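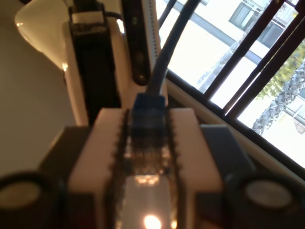

Fri 17 December

Rumirel, 16mm color print, optical track. Second pass on the scan, all 3 reels. Running time 73 minutes with the leader trimmed.

Carried over from October: the first pass was rejected by Lumport for vertical weave in the desert chase and for a brightness pulse in the saloon interior. The weave was ours. The pulse is on the print.

Weave. Locked the picture to the perforation edge instead of the frame line. The frame line on this print moves, most likely from the step printer when the copy was made, so anything registered to it inherits the movement. With perforation registration the horizon in the chase holds still until the splice near the end of reel 2, where one perforation is torn and the software grabs the next one. Corrected by hand over that stretch. The titles still drift slightly to the left. They also drift on the print when it is run on the bench viewer, so they stay as they are.

Pulse. Measured density on the gray wall behind the bar. The variation repeats at an even interval and affects all layers together, so it is exposure and not dye fade. Deflicker at the default strength removed the pulse but also flattened the lamp going out, which is a story point (the sheriff waits for the dark). Reran with the lamp shot masked out. Better. There is a small step in level at the cut into that shot, acceptable at normal speed.

Color. Usual loss of cyan and yellow, heavy magenta cast. Balanced each reel on the hats and on the white fence, then matched across the reel changes. Reel 3 is less faded than the others and may come from a different print. Its edge code is different too. Did not push the others all the way to match it because the skin goes green in the shadows. Split the difference and noted it in the grade file.

Day-for-night. The ambush in reel 2 was shot in daylight and timed down in printing. The auto balance reads it as underexposed and lifts it into a plain afternoon, so the riders carry lanterns in full sun. Auto balance off from the first lantern to the river. Set the level by eye against the only paper reference we have, a lobby card, which is itself faded and should not be trusted for hue.

Dirt and scratches. The Grakard cleanup flagged 2,279 frames for review. Most are real. The false hits fall in two groups:

- dust kicked up by horses, read as dirt
- muzzle flashes lasting a single frame, read as damage and painted out

The second group matters. In the shootout the first run left several shots with a report on the track and no flash. Restored all of those from the raw scan. Anyone rerunning cleanup on this title: exclude the shootout and do it manually.

The long green scratch through the wedding is through the emulsion. Partial fill only. Full fill smears the lace on the dress when the camera pans.

Sound. Track scanned with the picture, then read separately. Azimuth error on reel 1, fixed. Sibilance on the preacher is recorded in and was left alone apart from light high-frequency reduction. Hum reduced, not removed, as the harmonica sits right on top of it. Sync checked at each reel head and tail, and again after the torn perforation. Off by 3 frames after the hand correction, since pulled back in.

Missing material. The jump in the card game is still there. The Matei script copy has two more lines of dialog at that point and an insert of the hand of cards. No other element has turned up. Left as a straight cut with the sound crossfaded underneath.

Storage. Raw scan and graded master are on separate drives, checksums verified on both. Print rewound tails out, new cores, mild vinegar smell on reel 1 only. Moved reel 1 to its own can with a fresh strip.

To do:

- [ ] recheck the level step at the lamp shot on the projector
- [ ] ask Lumport whether they want the faded distributor logo kept
- [ ] export review copy with burned-in timecode
- [ ] read the strip in reel 1 can
- [x] restore muzzle flashes
- [x] fix sync after the reel 2 splice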